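Home | News | Academics | Admissions | Contact

2 min read

Politis College Opens Department of Early Education and Family Studies

VALLA – Politis College has established a Department of Early Education and Family Studies, the college announced in September. The new department brings together courses previously taught in three separate programs and will be housed on the Valla campus.

The department opens with 13 full-time faculty members and 200 students. It will offer a bachelor's degree in early education and a two-year certificate for people already working in child care. Classes for certificate students begin at 5:30 p.m. to fit around the working day. 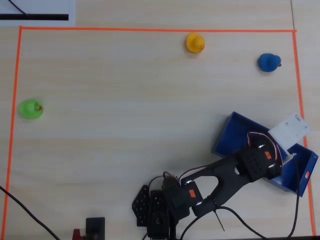 Rubber ducks on a tabletop marked with orange tape.

Under an agreement signed with the Cukari school district, students will complete placements in 33 classrooms during their final year. The district will also send teachers to the college for short courses in reading and family support.

The Pavesix Foundation has given the department 3000 books for its teaching library – most of them picture books for children under six. The library will be open to local families in the afternoon.

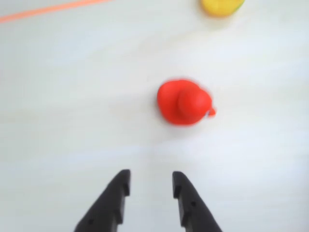

A red rubber duck, seen from above.

Applications for the spring term are now being accepted. Course lists and fee information are available from the admissions office at the Valla campus.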